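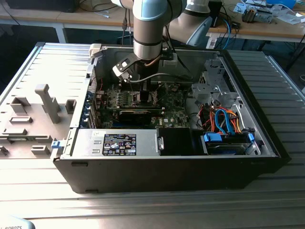

Most of the towers come to us from offices which are changing everything at once, and for me they are the nicest machines to work on, because the maker thought about the person who will open them. In the Dell on the ribbed metal work surface you can find almost everything by color: the latch on the front edge is blue, the clips which carry the hard drive are blue, and even the expansion slot brackets have some blue on them. When I teach a beginner, I tell him to look for the blue first and to take the screwdriver later.

Some notes to go with the picture, for those who like to look slowly.

The side panel. It is resting flat at the left with its inner face up. Many people never see this face. It has raised shapes molded on it, and the tall one near the center looks like a letter T. I always put a panel down in this way, so the outside does not get new scratches.

The green board. The white Dell logo is near its lower center. The memory modules stand in a row, and the graphics card with the black shroud lies across the board. In a narrow case I like to take out the graphics card before I touch anything else, but this is my taste and Ikeda, our other workshop, does it differently.

The power supply. Silver, with a black label full of very small white text. Please read such a label before you order a replacement. I once ordered a wrong one for a customer in Ketgate and paid the postage 2 times.

The wires. Red, orange and yellow for the power, and two blue SATA cables which loop down to the hard drive. My advice is to draw the path of every cable on paper before you unplug it. A pencil drawing is enough.

The table behind. Assorted electronics and cables, one of them blue. A cable which has no label goes in the Remavby box, named after the street where we had our first shop. The box is heavy now.

For visitors who ask about the numbers: our workbook is at entry 2795, and 233 of these entries are desktop towers. The others are mostly laptops and printers. A normal cleaning and check of one tower takes me 13 minutes if the screws are not stubborn.

Text by Anel Ngcobo. Page last changed 9/2/18. If you find a mistake in my names of the parts, please write to me and I will correct it.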